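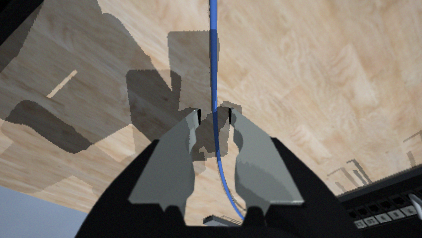 Part-time equipment planner, cable handling (fixed term)

Drado makes rack assemblies for small phone and network offices. Most of what we ship is still cabled by hand. For two years we have been told that a gripper can do it, and for two years the quotes have arrived before the evidence. We want to hire one person to read those quotes slowly before we sign anything.

The contract runs 14 weeks, four days a week, in the office next to the assembly floor. You would report to Aisling Hennessy, who holds the equipment budget and has turned down two proposals already.

What the work is

Two suppliers are bidding, Skanov and Gape. Both sent simulated runs of a two-fingered gripper working with a thin blue cable. In the rendering at the top of this notice the jaws are open, with the cable passing between the pads and clear of both. Below, the pads are on either side of it. Fine. A rendering is cheap, and a cable in software costs nothing when it kinks. You would be working out what has to be true on our floor before either picture is worth money.

That means going through 243 line items across the two bids and marking which are needed on day one, which can wait, and which are there because somebody had a spare page. Expect spare finger pads, mounts, safety fencing, software seats, training days and a service plan that renews itself unless you write to stop it. You will also sit with the assemblers and time the job as they do it now. We have never had a decent figure for that, and both bids are built on a guess at it.
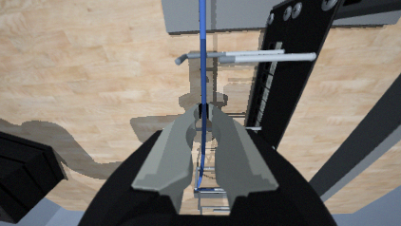 Who should apply

You have bought machinery before, or kept it running after someone else bought it. Either will do. You can build a budget sheet another person can follow, and you are comfortable asking a sales engineer the same question three times. Robot programming is not required. If you have used Prurau, our purchasing system, you have our sympathy and a head start.

Please don't apply if your mind is made up. We've met people who think automation pays for itself by definition, and people who think it never does - neither kind reads the quote.

What you hand over

One written plan with costs for the first year and the years after, a list of tests each supplier must pass with our own cable, and a plain recommendation. "Buy nothing this year" is an acceptable recommendation. The pay is the same whatever you conclude.

How to apply

Send a resume and one page on a purchase you argued against, including how it went. Mark it for Aisling Hennessy and drop it at the Drado front desk or mail it to the plant office. Applications close Sun 13 March. Interviews are in person and include an hour on the assembly floor, so wear closed shoes.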